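Can You Read It From There? Labels on White Screw Cap Bottles
Final project report, Packaging and Print, fall term
Two-person group, Bendness workshop room

What we set out to do

White bottle, white cap, pale label. Once you start looking you see them all over the store, on the vitamin shelf, under the sink, in the garage. We wanted to know how much of a wraparound label a person really gets when they walk up to a table and the bottle is just standing there, not turned toward them in a nice way. Our proposal said "legibility of cylindrical packaging" but in plain words it's that.

We also wanted to print our own label and see if it did better than the kind we were complaining about. It did, partly. See Results.

Started in September, which felt early and was not early.

Background (short)

Text on a flat sheet and text on a round bottle are different jobs. On the sheet you see everything. On the bottle you get the strip facing you, and the letters near the sides get squeezed until they're just a texture. Long product names suffer most. Anything on the back might as well be on the moon unless somebody picks the bottle up.

Second thing is contrast. Gray type on white looks calm and clean on a laptop. Print it small, wrap it, put a ceiling light over it, and it starts to go away. We both thought this before we started so there is some bias here, we know.

Third is color accents. A stripe or a curve in a strong color pulls the eye. The question for us was whether it pulls the eye toward the name or away from it.

Materials

Plain white bottles with ribbed white screw caps, bought in one bag from Vondow. Cheap. Some had a seam you could feel with a thumbnail, and the label lifts there if you start the wrap on top of it. Start the wrap away from the seam. We lost an afternoon to that.

Label stock was Enditz matte, plus a gloss sheet left over from another class. Matte is nicer to write about because it behaves. Gloss curls at the overlap.

Type: one sans serif for everything, so we wouldn't be testing fonts by accident. The working name on our own label was "Major" becuase it's short and has a descender, and we got used to it. It's not a product. We spent too long on the M.

Table: the large white one. White on white is the worst case and we wanted the worst case. There was talk of a dark cloth for comparison, and we ran out of time for the cloth.

Light: overhead only, set to 800 lux at the table top with the meter from the photo cupboard. Blinds down. The first readings we took with the blinds up are not used anywhere in this report.

Label versions

Gray: small gray lettering, logo near the top, nothing else.
Gray with curve: same, plus a red stripe that swings low across the side.
Major: black lettering, name stacked on two lines so it stays narrow, stripe moved up to sit under the name.

We had a vertical version too, name running up the bottle. Dropped it. People tilted their heads and then laughed, and we couldn't score that.

How the test went

Person stands at the tape line. Bottle is on the table. Person looks, looks away, writes down whatever they think the bottle said. Next bottle. Nobody was allowed to touch or lean. Bottles were turned between readers so the label wasn't always square on, using a paper ring under the base with marks on it (the ring came off before anyone looked).

We ended up with 139 readings we could use. A few sheets were thrown out for handwriting, which is sort of funny in a legibility project but also annoying. Scoring was name right, name partly right, name missing. A separate box for "what did you notice first."

Thursday sessions were the busy ones. Should have spread them out more, people were coming in groups and we think some of them talked in the hallway.

Results

Name recall. Major was best with the label square on and stayed best when it was turned, though the gap got smaller. Gray was worst either way. Gray with curve landed between, closer to Gray.

What people noticed first. For Gray, the cap. We did not expect that. With the light straight overhead the top of the cap is the brightest thing going, and the ribs catch it as well, so the eye goes up there and the label comes second or not at all. For Gray with curve, the red. A lot of people wrote "red stripe" or "red swoosh" and left the name line blank, so the stripe did its job but for itself. For Major, mostly the name, sometimes the stripe.

The logo. Almost no one wrote it down for any version. Near the top of the label it sits right under the cap, and we think the bright cap drowns it out. Moving the logo down is the first thing we'd try if there was another round.

Turning. When the bottle was turned so the overlap faced front, every version failed. Obvious in hindsight. Still worth saying, since plenty of store labels put the seam wherever it lands.

Matte vs. gloss. Only a small side test. Gloss gave a bright vertical streak down the bottle, and if the streak crossed the name the name was gone. We would not use gloss on a white bottle again.

Notes on the table setup

The table matters more than we planned for. Light bounces back up off a white top and fills in the lower half of the label, so the shadow side isn't very dark and you lose some of the roundness. The bottom edge of the bottle is hard to pick out from a distance. The red was the one thing on the label that held up no matter what we did with the light.
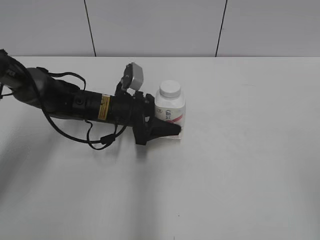

Fig. 1. White bottle with ribbed screw cap on the white table, red stripe at the lower right of the label.

Compare the cap with the lettering in Fig. 1. The cap is bright and a bit shiny, the gray lettering is faint, and the red carries most of the weight low down on the right. Same pattern as the reading sheets.

What went wrong

Blinds (see above). Seam (see above). Printer ran out of black halfway through the Major batch and the second half is slightly warmer, if you hold them next to each other. We don't think readers could tell from the tape line but we didn't check.

Readers were nearly all students from our own building, so young eyes, and people who have sat through the same lectures about contrast as us. An older group would be a better test and also more useful, given who reads small bottles.

The scoring for "partly right" was too loose. "Mayor" counted as partly right. So did "Major League," which was probably a joke.

We changed more than one thing at once in the Major label. Black type, stacked name, stripe moved. So we can say the whole label did better and we can't say which change did it. This came up at the midterm review and we kept going anyway becasue the labels were already printed.

If somebody picks this up

Do one change per label. Put the seam at the back and mark where the back is, on the base, in pencil. Try a gray or colored cap with the same label, because the cap result was the most interesting thing we found and we only found it by accident. Get the dark cloth. Test a thinner stripe.

Costs

Bottles and stock came out of the course allowance. Paper ring, tape and pencils were ours. The lux meter is borrowed and needs to go back to the cupboard, it's in the drawer under the cutting mat right now.

Files

Label art is in the shared folder, print versions and the dropped vertical one. Reading sheets are in the box file on the top shelf, unsorted after the last session. Spare bottles without labels are in the Vondow bag, help yourself.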